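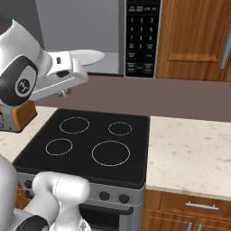

Kitchen render: arm, stove, microwave over it.

prando-invest

Quarterly business investment figures, cleaned up and put in one table. Notes first, proper docs later.

What's in it
One row per firm per quarter. Spending on machinery, buildings, software, R&D. Plus a yes/no for "plans to spend more next year" where the firm answered. 300 firms in the panel, not all in every quarter. Construction firms are in, banks are not.

Files
panel.csv – the main table
deflators.csv – price indexes, one column per spending type
codes.txt – industry codes, old and new
revisions.csv – what changed between releases and by how much

Where it comes from
Survey forms collected by Enov, matched to the order book data from Raptis. Matching is on firm ID and quarter. Where the ID was missing we matched on name and town, flag is match_type = 2. Treat those with care, a few are probably wrong.

Columns people ask about
inv_total is NOT the sum of the parts. Firms fill it in separately. If the gap is big, gap_flag is 1. We didn't fix it, your call.
inv_real uses the deflators file. Base year is in the header of that file.
plan_up is blank if the question was skipped. Blank does not mean no!!
sa = seasonally adjusted. Only done for industry totals, never for single firms.

Known problems
– January forms come in late every year, so the first quarter gets revised more then the others. Don't build a story on the first release.
– Leasing is a mess. Some firms count leased machines as investment, some don't. No flag for it yet.
– 2 firms merged halfway through and show up as a big jump. Their IDs are in the comments at the top of codes.txt.
– The Jondemberg site reports in thousands, everyone else in full units. Converted in panel.csv but NOT in the raw forms.
– Software and R&D overlap for small firms. Add them up and you'll likely double count.

How to load
Comma separated, UTF-8, dates as year and quarter in one string. Read firm_id as text or you lose the leading zeros. Script in /load does this for you, needs 3 packages, listed at the top of the script.

Please don't
Try to work out who the firms are. Names are stripped but the big ones are easy to guess in a small industry. Don't publish anything for a cell with fewer than three firms.

Changes
2024-09-02 – new deflators, fixed the unit bug, dropped the duplicate rows in transport. Totals move a little, see revisions.csv.
Before that – no log kept, sorry.

License
Free for research and teaching. Cite as Prando investment panel plus the release date. For comercial use ask first.

Todo
leasing flag
regional split, if the forms allow it
better variable names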